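I went to the Gomham velodrome open day in September expecting to be sold something, and I was, several times, though the coffee was decent and you could walk on the track in your socks.

For anyone who hasn't followed it, Gomham is the indoor track that was going to put our end of the state on the cycling map. It has been "nearly full" for bookings ever since it opened. I rode down with three others from the club. The bike parking at a venue built for bikes turned out to be one rack behind the dumpsters, already taken by the time we got there. We locked up to a fence.

## The track

Credit first. The boards are lovely. I've ridden two outdoor concrete ovals in my life and both of them shook my fillings, so walking up the banking at Gomham was a treat, or it was until I looked back down. The turns are much steeper than they look on video. A kid of maybe six ran straight up to the rail and slid down on his backside, and was told off by two different people in matching polo shirts.

The tour guide told us it was "one of the fastest surfaces anywhere." I asked what that was based on. He said riders had told them so. I asked which riders, and over what distance, and he said there was a sheet in the office. I did look in at the office on the way out. The door was locked.

I'm not saying the track is slow. I'd just like somebody to show me a time. Every new velodrome is the fastest one until the next one opens, and most of what makes a pursuit quick is warm air, a good skinsuit and a very fit person. The building was kept at a temperature that had me down to a T-shirt by 10 in the morning, so they've got the warm air covered at least.

## The testing room

The second stop was the performance room, up a flight of stairs with no handrail on one side. This is where Altetti, the company that has the coaching contract, does its position testing and power work. You pay $300 for a session and go home with a report.

I've got nothing against testing. I've done a ramp test in a garage and it told me what I already suspected. But the demo here was thin. A rider in full kit sat on a fixed bike and pedaled for a few minutes while a number on the big screen went up and down. It settled at 327 watts and the presenter told us this was "with the optimized position." Somebody behind me asked what it was in the old position. They hadn't measured that today.

You can't call it an improvement with one number. You need two, and ideally you need the rider not to know which position he's supposed to like better.

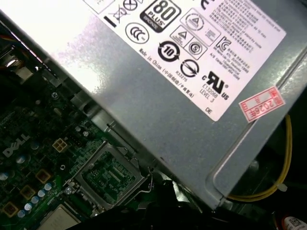
The report itself was handed around in a plastic sleeve. It had a nice cover and a lot of colored graphs. The page I wanted, where you'd say how much the readings wander between one run and the next, wasn't in there. If the error is bigger than the gain, then you've paid $300 to move your saddle up and down. My friend thought I was being hard on them, and she may have a point, because they were friendly and they did stay to talk. She has also booked a session, so we'll compare notes in the spring.

## Hanetti's stand

Down in the track center there was a row of stands. Hanetti had the biggest, with wheels on hooks and a bowl of mints. I was told their new disc "saves up to 10 watts." At what speed? Race speed. Whose race speed? The man laughed and gave me a sticker.

There's a lot of weight resting on "up to" in cycling. The chain wax people two tables over were using it as well, and so was a woman selling beet juice. I bought a bottle of the juice out of politeness and would not do it again.

Anghel, the frame builder, was the best of the lot. One small table, one bare steel frame, and a guy who answered questions. I asked if his track frame was stiffer than the one I've got and he said he had no idea, he'd never ridden mine. He let people pick the thing up and poke at the joints. He also told me that I'd get more out of new tires than out of a new frame – a strange way to sell frames, but I've been thinking about that table more than any of the others.

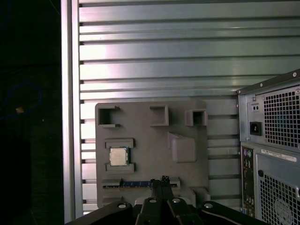
*The grey 3D-printed board on its aluminum panel.*

## The taster session

At 2 in the afternoon they ran taster rides for people who'd signed up online. I had signed up online. My name wasn't on the list, and neither were those of two of the three people I came with. After a bit of back and forth they fitted us in at the end, on hire bikes with the saddles set for somebody with longer legs.

The session was ten minutes of instruction and not much more than that of riding. The instruction was good: keep pedaling, look where you're going, hold your speed in the turns, don't stop on the banking. I kept to the flat for a while, then the lower line, and finally got up to the blue line and held it for a few laps. It was great. I was grinning like an idiot and I'd have stayed on all afternoon. I still think the hire bikes need looking at. Mine had a headset that knocked, and when I mentioned it I was told they all do that.

## Would I go back?

To ride, yes. An hour on the track is cheaper than I expected if you go off-peak, and you need to pass an accreditation course before they let you loose in a group, as it should be. The course is the part to budget for. The leaflet says "from $100" and I couldn't find anyone who would tell me what it goes up to.

For the club, I'd hold off on the group membership that was being pushed at the door. The discount only kicks in if we use a fixed number of slots every month, and the slots on offer were mostly late evenings. We have trouble getting people out for a ride at a normal hour in good weather. I've asked for the full terms in writing and will put them up on the club page when they arrive.

If you go to the next open day, take your own pedals and shoes. The hire shoes come in whole sizes only and the pair I was given was still damp. Parking for cars is free and there was plenty of it.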